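Handheld demos vs teleop for cloth flattening – our numbers
Forum: Manipulation and Learning
Started June 2024

prandlow_bench
We finished the first round of the cloth study at Drisden and I want to get some criticism before we write it up. The question was simple: for the same number of demonstrations, does a policy trained on handheld gripper data flatten a garment as well as one trained on teleop data?

Setup: 90 demos per condition, same set of garments, start state is a crumpled pile on a bed. Two arms at test time. Success means the garment is spread with no layer folded over another, judged by one person from the final overhead photo. Handheld policy got 71 percent, teleop got 58. Both were trained with the same code and the same number of steps.

gridlock_sam
How did you pick the crumpled start states? If the person collecting is also the one dropping the shirt on the bed, they drop it nicely. I've done it myself without noticing.

prandlow_bench
Fair. We lift the garment by a random point, let go from chest height, and don't touch it again until the demo starts. Same procedure for both conditions and for test. The random point comes from a script that calls out a clock position.

tendon_six
I don't buy the comparison. Equal number of demos is not equal effort. Our teleop operators need three or four times as long per demo, so if you matched on operator hours the gap would be a lot bigger. And if you matched on distinct contact events it might go away. Which one do you care about?

prandlow_bench
Hours, mostly. I agree that matching on count is the least interesting version. It's also the one reviewers ask for first, so we ran it first. We have 270 handheld demos in total and will report the curve.

On contact events: most handheld demos have two parts, a search for corners and then a stretch-and-lower. The second part is where teleop falls down. Our operators can't feel the tension and either let the top edge sag or pull until the cloth slips out.

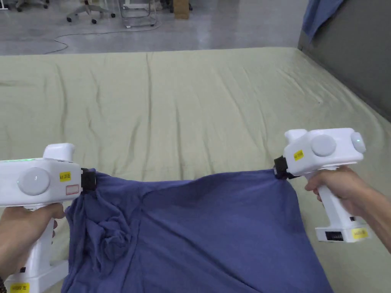
Handheld collection on the bed, blue knit, both clamps on upper corners. Top edge taut, left side still bunched.

The bunched part is what I'd call the open problem. People tend to give the cloth a small shake there and the policy copies the shake badly.

gridlock_sam
Is the shake in the action data at all? What rate are you recording poses at? If you filter the trajectories before training you may be smoothing it away.

prandlow_bench
We do filter. I'll rerun without it.

moth_and_relay
We saw the same thing on the Fukuda towels. Removing the filter helped the shake and made everything else jittery. In the end we kept the filter and cut the action chunk length, and that got us 6 points. Towels are easier than knits though – they don't stretch.

tendon_six
My other issue is the judging. One person, final photo, and they know which policy ran?

prandlow_bench
They don't know which policy. File names are shuffled. But yes, one person. We can add a second.

tendon_six
Add 2 and report agreement. "No layer folded over another" sounds clear until you look at a sleeve.

flistside_lurker
Does the sheet matter? We moved from a table to a mattress at Flistside and lost a lot of performance. My guess was that the clamps push into the soft surface when they go for an edge, and the wrinkles in the sheet get picked up as cloth edges.

prandlow_bench
It matters. A few failures were the arm grabbing the sheet. We counted those as failures for both conditions. I don't have a table baseline yet, that's planned for September.

tendon_six
Then I'd hold the writeup until you have it. With a table baseline and the hours-matched curve I'd believe the result.

gridlock_sam
I'd post it now as a short report and mark the judging as preliminary. The curve is useful to people even without the table runs.

prandlow_bench
Filter rerun is queued. I'll post the numbers in this thread when it finishes.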